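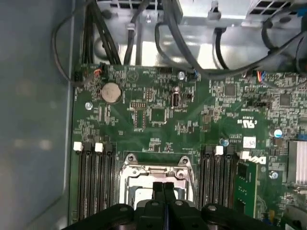 The Night Desk at Brukside

Oldřich Vlček took the night job at the records office in October, after the mill closed. The pay was lower, but the office was warm and he could walk to it from his apartment. He was given a key, a gray cardigan left by the man before him, and a desk facing the old server.

The server had been bought secondhand from a shipping firm in Kurstead. It held the land records for the whole valley, 400 years of them, typed in by three women over most of a decade. When it ran well it made a low sound like a refrigerator. When it ran badly it stopped, and Oldřich was supposed to write the time in a book and call Mühlbauer.

Mühlbauer lived over the bakery and did not like the phone. He would come down in his coat and pajamas, take the side off the machine, and look inside for a long while without touching it. Then he would press on something, put the side back, and go home. Oldřich wrote that down too.

Most nights there was nothing to write. He read the records. He was allowed to, and there wasn't a television.

He looked up his own street first, then the mill, then his mother's village, Lillance, which had gone under the reservoir when he was 11. He had not expected to find it. The entries were all still there, house by house, with the names of the owners and the number of fruit trees. His grandfather was listed with 20 plum trees and a shared well. The last line said Transferred to the water authority, and after that the page was blank.

He remembered the trees differently. He had thought there were only a few, behind the shed, and that his grandfather had complained about them.

On Friday his sister called before his shift and he told her.

"Twenty?" she said. "Where would he have put them?"

"Up the hill, maybe."

"That was the Hašeks' hill."

"Then I don't know."

She said she would look for the photographs. He could hear her kids in the other room, and a pan being scraped. She asked if he was eating and he said yes.

The server stopped at 2 in the morning. He wrote the time in the book. The room was very quiet and he could hear the clock over the door, which he had never noticed before. He picked up the phone to call Mühlbauer and then put it down again — the man had been coughing all week.

He sat for a while with the lamp on. He found a pencil and drew the house on the back of an envelope, then the shed, the well, the path to the road. He put in the plum trees he was sure of. There were four. He started up the hill with the others, making small circles, and had drawn nine when the phone rang.

"It's stopped, hasn't it," Mühlbauer said. "I couldn't sleep. I'll get my coat."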